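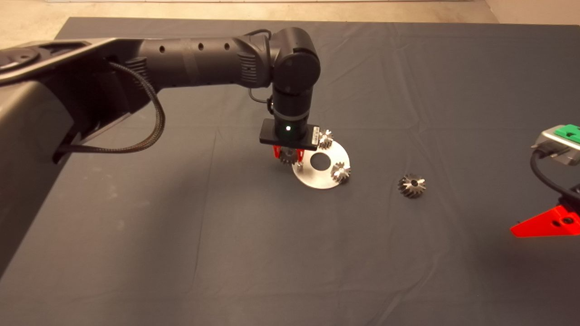 A small metal bevel gear over a dark grey cloth.

Verbeke hand drill, two months of use
Reviewed by Dinesh Bandara, November 19, 2021

I bought the Verbeke to replace a hand drill that had belonged to my father and had finally lost too many teeth to be worth saving. I do have a cordless drill, and I use it for masonry and for anything that needs a long screw. For pilot holes in softwood, picture frames and the backs of cupboards I prefer something I can stop dead.

The drill is the usual pattern: a side handle, a large driving wheel, and a bevel gear at the top of the spindle. The body is cast and painted green, and the handles are beech. It came well packed, with a single sheet of instructions in four languages and no bits. You will need your own.

Out of the box the action was stiff. There was a thick grease on the wheel that had collected sawdust before I had finished the first shelf. I wiped it off with white spirit and put on two drops of light machine oil, and it has turned freely from then on. I would do this before using it at all.

The chuck has three jaws and closes evenly on anything from 2 mm upwards. Below that it struggles. My 1 mm bits sit slightly off centre and I have snapped two of them. Hilde Dewulf, who has the bench next to mine at the Flerurthorpe workshop, has an older Verbeke with a different chuck and says hers holds fine bits with no trouble. If model making is what you want it for, look for one of those second-hand.

In pine and lime it cuts quickly and leaves a clean hole. Oak is slower but manageable up to 5 mm or so, after which I was leaning on it hard enough to feel the frame flex. The side handle unscrews, and it is worth taking off when you are working inside a cabinet. It also works loose when you don't want it to. A fibre washer cured that.

I drilled the whole back panel of a bookcase with it, 15 holes to a side, and my wrist was tired but not sore. The crank handle spins properly on its pin, where the one on the Prasetik drill I tried in April rubbed and gave me a blister. The Prasetik is lighter and has a better finish, and the hollow handle for storing bits is useful. It also had a lot of play in the wheel, and it slipped under load. I sent it back.

Spares are the main reason I would recommend the Verbeke. The wheel, the pinion and the chuck jaws can all be ordered separately – the pinion is part number 2746 – and they are held on with ordinary pins and screws. I asked for a spare pinion when I ordered and it arrived in the same parcel.

Faults, then: the grease, the loose side handle, poor grip on very small bits, and paint that has already chipped where the drill hangs on its hook. The frame should also be stiffer for the money.

I have had it out most weekends and I am keeping it. Four out of five, and I would buy the spare pinion at the same time to save paying postage twice.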